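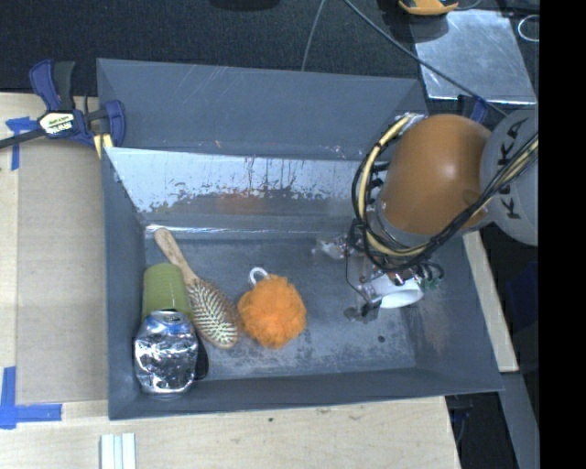 From: Dorian Huet
To: teleop-users list
Subject: Re: [teleop-users] Bin sorting demos, how consistent should the operator be?

Hi Norbert, all,

Replying in line, and sorry for the length.

Norbert Hudec wrote:

> We're starting to collect demonstrations for a bin task with mixed
> household items. Two operators, both working by remote control from
> the same bench. One always goes for the cup first, the other takes
> whatever is closest. Should I make them agree on an order before we
> go any further? Also, do you put the objects back in the same spots
> each time, or scatter them?
>
> Norbert

On the order: we didn't fix it at first and I wish we had. Our bin set is a crushed can, a green cup, a white cup, a hairbrush and a bath pouf. Valentin and I recorded 1284 demonstrations in the Custlow room between us, and when Bastien trained on the lot, the arm would start toward one object, stop, and drift toward another. Training on only my share cleared up most of the drift. Now we write the target object on a card before each run and both of us follow the card.

On placement: scatter them, but not every time. We keep one layout for 3 runs and then move everything. Blue tape on the table marks where the bin goes and a bar clamp holds the rim down. Before we had the clamp the bin would creep whenever a finger caught the side, and we lost most of an afternoon's recordings that way.

A few other things from our notes:

The white cup is the easiest to teach. Come straight down, close, wait a beat, lift. Valentin used to close while still moving and the policy learned to do the same, with poor results.

The pouf forgives nearly anything, but the mesh hangs on to the fingers when you let go. Open wide and pause before you pull away.

The hairbrush is the hard one. We go for the handle when it's propped up and leave it for last when it's lying flat. I'd like to hear if anyone has a better way.

If you fumble a grasp, keep recording and recover at normal speed. We used to throw those runs out. Loïc talked us into keeping them and the retries have been much better since November.

Stop after 30 minutes and swap operators. My own runs get jerky past that point, and you can see it plainly in the joint traces.

We haven't tried hand-guiding on this arm. The cable bundle gets in the way of a decent grip on it, so it's been remote control all the way through. If anyone at Madigan is guiding by hand with a similar setup, I'd be glad to know how you route the cables.

I can send Norbert our card template if that's any use. It's a plain text file, 2 pages.

Dorian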